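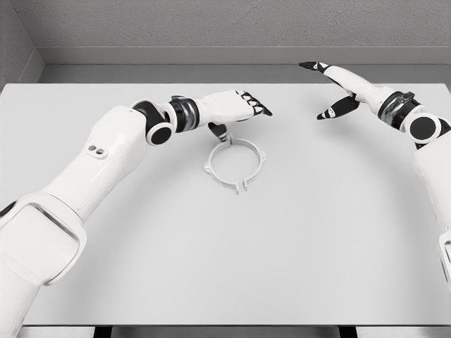
26 de abril de 2020

De manhã

O corredor tem nove metros. Medi-o ontem à noite com a fita da costura, que só vai até metro e meio e obriga a pessoa a andar de gatas com um lápis na boca. Até ontem julgava que tinha doze, número que tenho dado com toda a segurança a quem me pergunta pela casa, incluindo ao senhor que veio pôr os rodapés. Deve ter achado que eu o queria enganar, ou que não sabia contar. Cobrou pelos doze.

O motivo da medição é a Sukuvton, a aplicação que a minha irmã me instalou no telemóvel em fevereiro, quando ainda se podia ir a casa uns dos outros instalar coisas. Conta passos. Até meados de março contava-os em silêncio e eu nem dava por ela. Agora, que não vou a lado nenhum, manda-me recados. Hoje às oito e dez dizia: «Que tal começar o dia com uma caminhada no parque?» O parque tem uma fita da câmara à entrada e um polícia encostado ao gradeamento com ar de quem também preferia estar a caminhar.

Fiz então as contas ao café (ainda o Bhat, o da lata amarela, que está a acabar e que eu racionei tão bem que já sabe sobretudo a lata). Ida e volta no corredor, dezoito metros. Para fazer o que eu fazia a pé até ao escritório, ida e volta, teria de passar pela porta da casa de banho uma quantidade indecente de vezes. Decidi apontar mais baixo. Oitocentos passos antes do almoço, o resto à tarde, e ao domingo descanso, embora já não saiba bem ao que se refere a palavra.

Saí da sala às nove e meia com os ténis Corkudow que comprei há dois anos para correr e que estavam na caixa, ainda com o papel dentro. São bons. O papel do esquerdo estava tão bem metido na ponta que dei as primeiras voltas a pensar que o pé me tinha crescido.

O que descobri sobre o corredor em oitocentos passos:

O soalho desce para o lado do quarto. Pouco, mas desce. Quem vai para o quarto vai depressa e quem volta para a cozinha vai a subir, o que talvez explique a minha vida toda.

A tábua em frente ao armário range em dó. Verifiquei no piano de brincar da sobrinha, que ficou cá desde o Natal. A seguinte range também, mas não se compromete com nenhuma nota.

O quadro da avó está torto. Endireitei-o. Na volta seguinte estava torto para o outro lado. À sexta volta desisti e comecei a inclinar a cabeça ao passar.

À volta quarenta e tal tocaram à campainha. Era o Muthu Chowdary, de baixo, no patamar, muito recuado, com a máscara e as mãos atrás das costas como um diretor de escola. Queria saber se estava tudo bem. Disse-lhe que sim, porquê? Olhou para os ténis e disse que, por nada, era só que desde as nove e meia lhe parecia que alguém andava à procura de uma coisa e não a encontrava.

Expliquei-lhe o plano. Ouviu até ao fim, é muito educado. Depois perguntou se eu já tinha pensado em meias. 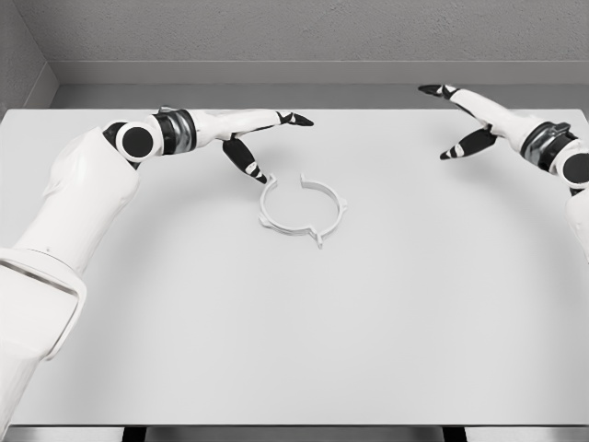 Depois do almoço

Sopa de ontem, que já era de anteontem. A lista para o Clemico vai crescendo na porta do frigorífico: café, lixívia, fermento (riscado, escrito outra vez, riscado). Não vou antes de quinta-feira que seja preciso, quer dizer, não vou enquanto houver arroz. Da última vez esperei na rua atrás de um homem que lia um livro de bolso e avançava uma página por cada pessoa que entrava. Quando chegou a vez dele deixou-me passar à frente. Ia no meio de um capítulo.

Voltei ao corredor de meias. É outra modalidade. O soalho encerado, a tal inclinação e um par de meias de lã fazem com que os últimos dois metros para o quarto se percorram sem dar passos nenhuns, e a Sukuvton, que é rigorosa, não os conta. Perdi assim uma distância razoável. Tentei compensar levantando mais os joelhos no regresso e dei com o cotovelo no interruptor, de maneira que fiz parte do percurso às escuras, a ver a luz da rua por baixo da porta da sala.

Não estava mal, às escuras. Lembrei-me do corredor da casa de Viseu, que esse sim devia ter doze metros, e que eu atravessava a correr à noite por causa do relógio de pé. O relógio nunca me fez nada. O meu pai dizia que ele tinha mais medo de mim, com aquela correria. Talvez os doze metros venham daí: andei estes anos todos a dar à minha casa o tamanho da outra. O senhor dos rodapés é que ficou a ganhar com a saudade.

Telefonei à minha irmã a contar isto dos doze metros. Disse que o corredor de Viseu era minúsculo, que lá não cabiam duas pessoas a par e que eu era pequeno. Depois perguntou quantos passos levava. Li-lhe o número. Houve um silêncio e ela disse «isso já é bom», no tom em que se fala a quem voltou a comer sólidos. Ela tem quintal. Anda lá à volta do limoeiro todas as manhãs e acha que o limoeiro está farto dela.

Às cinco acabei um pacote de bolachas de pé, a andar, para aproveitar.

À noite

Três mil trezentos e oitenta e um. Está no visor, 3.381, com uma medalhinha cinzenta ao lado. Carreguei na medalhinha, esperando felicitações, e apareceu o seguinte: «Está quase a meio caminho!» De quê, não diz.

Pensei em fazer mais umas voltas para arredondar, mas eram dez e tal e o Muthu deita-se cedo. Deixei-lhe à porta um saco com dois limões da minha irmã e um papel a dizer que amanhã começo às dez, de meias. Quando subi, a escada contou-me mais uns passos, coisa de que não me tinha lembrado: há uma escada. Quatro andares de escada, de pedra, que não range em nota nenhuma e não fica por cima da cabeça de pessoa alguma, ou pelo menos não fica da mesma maneira.

Fui ao patamar ver. Desci até à porta da rua e voltei. Cheguei cá acima agarrado ao corrimão, que depois me lembrei de que não se deve agarrar, e fui lavar as mãos durante o tempo de cantar os parabéns duas vezes. Cantei só uma, sem fôlego para a segunda.

Amanhã, corredor.

Bolha no calcanhar direito. Os Corkudow voltaram para a caixa, com o papel. O quadro da avó, às onze da noite, está direito.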